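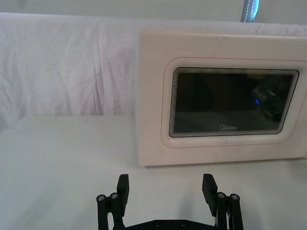

White microwave, pale tabletop

Zesa and Betuvico are now one company (sort of). Does it change anything for owners?
Cars & Industry > General

siebe_koster wrote:
So the alliance is official and the press release has the word "synergy" in it enough times to qualify as a cry for help. Zesa keeps its badge, Betuvico keeps its badge, and as far as I can tell they share engines, floors, door handles and one working coffee machine. I own a Zesa wagon and my dad has the Betuvico van, so I guess Thanksgiving is now a shareholder meeting.

What I want to know is whether any of this reaches people who already own one. Parts? Service? Will the Zesa dealer touch dad's van, or do we still have to drive to Mandville and sit under that TV?

GrietK wrote:
My dealer (De Haan, the one by the highway) told me yes on warranty work and no on everything else. Then he said "for now," which in dealer language covers anything from Thursday to the heat death of the universe.

roel_vdl wrote:
I used to work the parts counter, so let me be the bore. Sharing a platform does not mean sharing a parts catalog. Same brake caliper, different number on the box, and the computer will swear to you they've never met. I once sold a guy a sensor for twice what the other brand charged. Same sensor. I felt bad until lunch.

siebe_koster wrote:
Roel, was it me? It sounds like me.

roel_vdl wrote:
It was not you. You'd have made a thread.

Els P. wrote:
I think everybody is being too gloomy. Our old Betuvico needed a rear wiper motor last August and it took weeks to get one. If two companies are stocking the same motor, that has to help. And the 128 hp engine in the small Betuvicos was always a coffee grinder, so if the Zesa one goes in there, I'm all for it.

GrietK wrote:
You're assuming they pick the good engine. These people had two infotainment systems to choose from and kept the one that asks if you're a passenger.

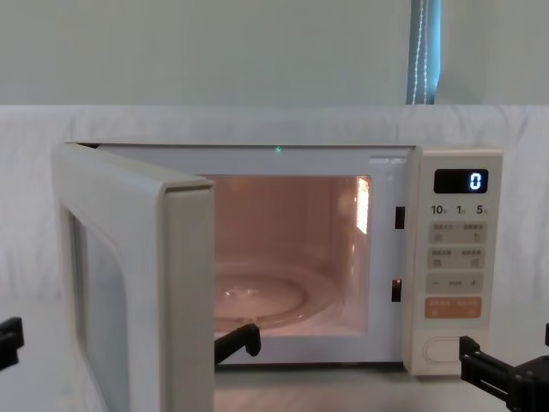
veerle_L wrote:
Can we talk about the back door on the new shared van, since it's the first thing they've really built together and nobody from marketing will look me in the eye about it? Betuvico vans always had one big side-hinged door. Zesa people like a liftgate. So of course they're going with the liftgate, and you'll need six feet of clear air behind you and a long arm to close it. A side hinge is a solved problem. A microwave gets it right: door swings out to the left, light's on inside, your dinner is right in front of you and your forehead is safe. Hinge on the left also means the curb is on the open side when you load. Forty years of vans like that and they threw it out so it would match a wagon.

roel_vdl wrote:
Disagree. A liftgate is a free umbrella. I've loaded both kinds in the rain and I know which one I was swearing at.

veerle_L wrote:
And when somebody parks on your bumper?

roel_vdl wrote:
Then I swear at them instead. It spreads the load.

Els P. wrote:
Side door squeaks, though. Ours did from day one and the dealer called it "character."

siebe_koster wrote:
Dad says the side door or nothing. He also says this about most things, so weigh it accordingly.
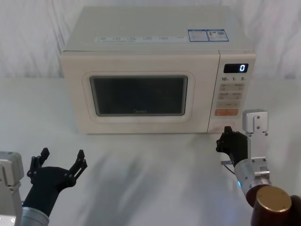
GrietK wrote:
Back to money for a minute. I called De Haan again and asked for the price of the big service on the wagon. It's 900 dollars now. I asked what the alliance had done for me and the guy said it "kept the increase reasonable." I asked for the Betuvico price on the same work, same engine, and it's 400 less. He wouldn't book me in as a Betuvico. I offered to cover the badge with tape.

roel_vdl wrote:
In fairness, part of that is labor rate. Zesa makes its dealers put in the nice floor and the fish tank, and you are paying for the fish.

Els P. wrote:
Not every Zesa dealer has a fish tank.

roel_vdl wrote:
The spirit of the fish tank.

veerle_L wrote:
Any independent shop with the right scan tool will do that service, Griet. Keep the receipts and use the correct oil. I haven't been to a dealer since the first year and my car has not noticed.
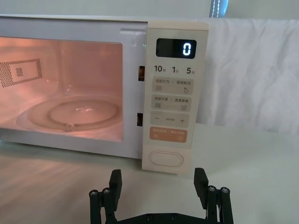
GrietK wrote:
Tempting, but I'm still under warranty until spring and I don't want to be the one arguing with them about a gearbox. I'll pay it once more and complain here for free.

siebe_koster wrote:
Update: called Mandville. They will now service a Zesa there, but De Haan still won't service the Betuvico. So the merger goes in one direction, and it's the one with the bad TV.

Els P. wrote:
Does Mandville charge you the Betuvico price on the Zesa?

siebe_koster wrote:
They said they'd call me back. Griet, don't book anything yet.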